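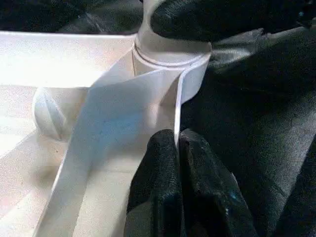
Ankica Obradović told us, in the first of our conversations with her, that she had given up correcting apostrophes in her pupils' reading diaries by the second week of April, and that the diaries had become longer and a good deal more cheerful as a result. "They write to me now," she said, "and before that they wrote to the red pen." We have kept coming back to her remark, and much of this section is our attempt to do it justice.

Figure 2. Folded white strip.

4.2 Proofreading and the reading diary

The pupils at Skokby kept their diaries by hand, while those at Jernar typed theirs into Plorari, which underlines a doubtful spelling as soon as the space bar is pressed. We had expected, perhaps a little too fondly, that the typed entries would be the tidier ones, and so they were. What we had not looked for was how short they would be. A typical Skokby entry ran to almost 200 words, and it wandered happily from the plot to a favourite character to what the child's grandmother had thought of the ending - all things we should dearly like young readers to tell us. The Jernar entries seldom went past the plot.

It would be unfair to lay all of this at the door of the underlining. The two schools chose their books differently, and the Jernar pupils shared keyboards in 20-minute turns, so that a slow typist had hardly warmed up before it was time to move along. Several of them did tell us, though, that they would swap a word they liked for one they could spell. One girl had wanted "mischievous" for the fox in her story and settled for "bad", and she was still rather cross about it when we met her.

We return to the question of shared keyboards in section 4.4, where the teachers' own notes are taken up.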